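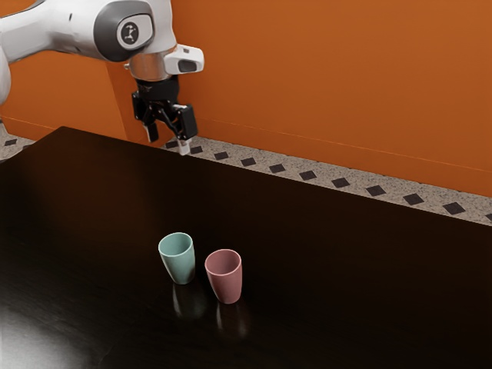 Gidwood's soup lunches are back, and we're moving to a bigger hall

Print this page | E-mail this page

Hello all, Brittany Fehr here with some news I've been itching to share! Our soup lunches start again in December at the Marchand Hall, with room for 105 people (the old place squeezed in 77, and you did need sharp elbows for the bread). 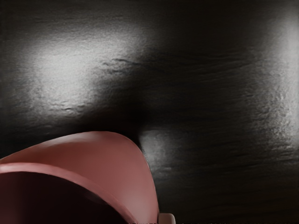
Page last changed: December, 10.30 am

Doors open at noon. Osari bakery is giving us rolls every week, and Rurkico are lending us a proper soup kettle, so no more queueing while I stir two pans at once. Lunch is £3, or free for the under-10s.

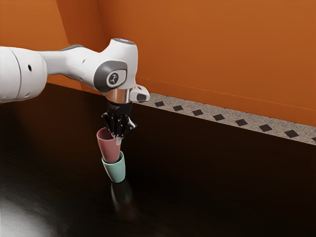
We're short of things to drink out of, so please have a rummage in your cupboards. Odd colours are very welcome, and a pink cup with a pale green one would suit me nicely, so long as one sits inside the other like that, as the new cupboard is tiny! Drop them at the hall any morning before lunch. I'd love 30 more by Christmas.

Print | E-mail to a friend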